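Buying a Laundry Robot: Questions We Get Before the Invoice
Galindo Equipment Planning

How much should we set aside?
More than the quote. The Druvar arm has a price, and then the stand, the wrist camera, the spare fingers and the freight each have one too. Add 16 percent on top of whatever your spreadsheet says and try not to look surprised in August.

Do we have to replace our washers?
No. A household front-loader is fine. Measure the door height and the clear floor in front of it before you call us, preferably with a tape measure. We have received estimates in "steps."

Can it handle fluffy stuff?
Budget trial time for it. Flat towels have edges, and plush throws mostly have opinions. Send us 2 of your worst items and we'll run them before you sign.

Does the basket matter?
It matters more than the software people would like. Pick one model and buy several. A customer who changed baskets halfway through setup paid for setup again.

What about the gripper fingers?
They wear. Vameck sells them in pairs, so plan on a pair per year and keep one in a drawer you can find.

Is the service plan worth it?
The Trenska plan covers 1000 operating hours. If you run a single washer in the evenings, skip it the first year. If you run a hotel, you already know the answer and are hoping we'll say something else.

Who can approve a purchase on our side?
Whoever also controls the electrical budget. Please get them in the same room early.

Can we talk to a person?
Guadalupe Galindo answers planning calls until 4 p.m. Her record for one call is 86 minutes, and she would like to keep it there.

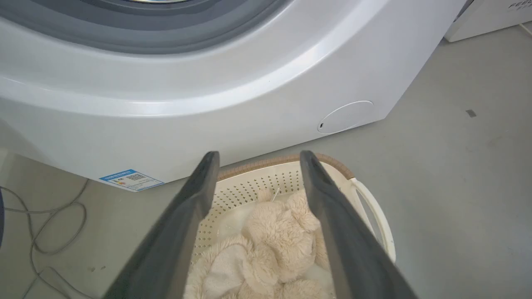
Gripper open over a basket of plush fabric, in front of a front-loading washer.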